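Plunby Laundry Basket with Rusby Clothes Rack

The Plunby basket and the Rusby rack are sold together or separately. Many of our customers take both, because the clothes go from one to the other every week and it is practical to keep them at the same place.

The basket is plastic, in salmon pink, with rounded corners and a thick smooth rim which does not hurt the fingers when it is full. The small holes in the sides let the air pass, so clothes that must wait until the evening do not take a bad smell. It holds 27 litres - enough for the shirts and trousers of two persons. 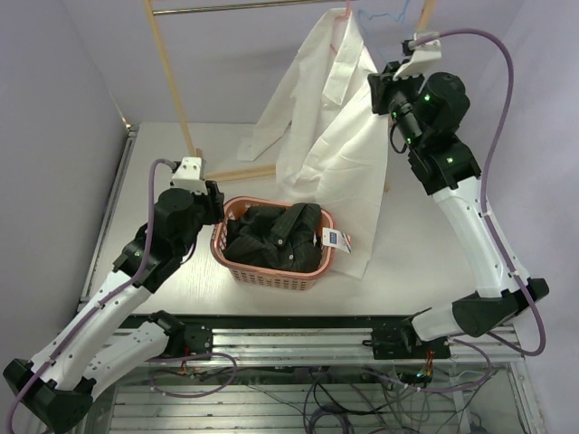
Taha Filali wrote to us that the rod is the part he likes most, as the hangers slide on it easily and his long shirts do not touch the floor, but he would prefer a second rod lower down for the children's things. We have passed this wish to Benmoussa, our supplier for the wooden parts.

The rack has light wood uprights and a shiny metal rod. It comes flat in the box and needs about 3 minutes of work, without tools. Please tighten the screws by hand again after the first week of use.

Hangers are not included. Coloured ones can be ordered from the Plollance range, in pink or light blue.

Article number, basket: 217
Article number, rack: 89
Cleaning: damp cloth and mild soap, for both articles
Delivery: the rack in sage green is expected in October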